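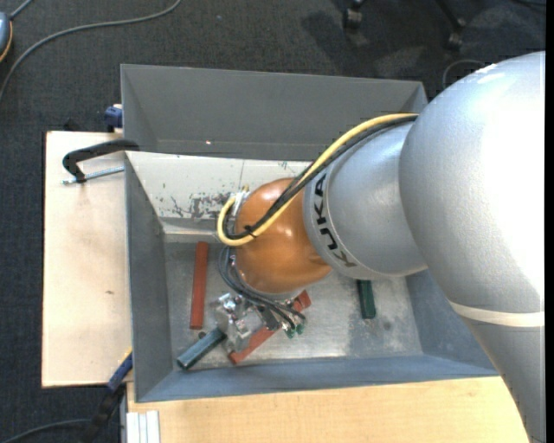

Humor / Household Help Desk / Closed tickets

Husband does not respond after dinner

Opened by: wife, Otcombe
Product: Husband, standard edition, 9 years in use
Priority: was High, changed to Normal by husband

Description of the problem

Dear support, I write to you about my husband. Until September he was working well. Now, every evening after dinner, he goes to the sofa and stops responding. If I ask him a question he gives the answer "hm". I have tried five different questions, and one of them was whether the kitchen is on fire.

Steps to reproduce

Serve dinner. Ask him how was his day. Wait. After 300 seconds he says "fine" and looks at his phone.

Expected result: a conversation with at least two sentences.
Actual result: "hm", or a video about a man who restores an axe.

Reply from Plustis Home Support

Thank you for your ticket. Please tell us if the husband has been restarted recently, and if any other devices are connected to him at the same time.

Reply from wife

I restarted him on the weekend with a walk to the lake. He was talking for the whole way, but only about the parking. The connected devices are one phone, one tablet and the Mizuno running shoes, which he wears on the sofa. He does not run.

Reply from Plustis Home Support

We see this often after the Giris update, when a husband joins a group chat with his old school friends. Please remove him from the chat and test again.

Reply from wife

I removed him and he was added back in 2 minutes. The group is now called "Free Him". I am also in it, by mistake, and I must say some of the messages are quite funny.

Reply from husband

I would like to add a comment to this ticket, as I am copied on it. I do answer the questions - I answer them inside my head and then I forget to send them. Also it was me who cooked the dinner.

Reply from wife

The part with the dinner is correct. I ask that it is not counted.

Reply from Plustis Home Support

Both parties are now writing to each other in full sentences, so we propose to keep this ticket open and use it for conversation. 

Status: closed by husband, 28 December 2022
Status: reopened by wife, same evening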